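Data corner - sim runs, week 2

Quick one from the Runilel bench, deadline was an hour ago. We now have 308 usable runs in the simulator, all driven by hand, all from the wrist view. Pieter Nkosi did most of them, Jucélia Batista the rest. 16 more got binned for bad timestamps - my fault, fixed now.

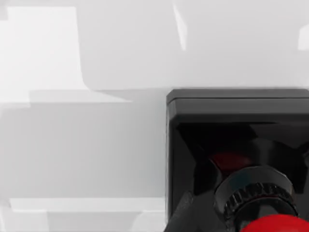 Labelling is the slow bit. Each run gets a start, an end and a one line note in plain words, and we still dont agree on what counts as an end. Jucélia wants it marked when the arm stops, Pieter when the fingers open. Also the colour question. Everything in the block world is grey or white, so the red knob under the ridged collar is by far the loudest thing in view, and Singhal worry the model will just latch on to it. Fair point. Plan is to swap the colours about on the next batch and see if the scores move.

Still to do - write up the label rules, move the old files off Urker, get 4 more people trained on the hand controls before Vekau want thier copy. If you can spare a morning, tell Pieter. Next batch starts once the rules are agreeed.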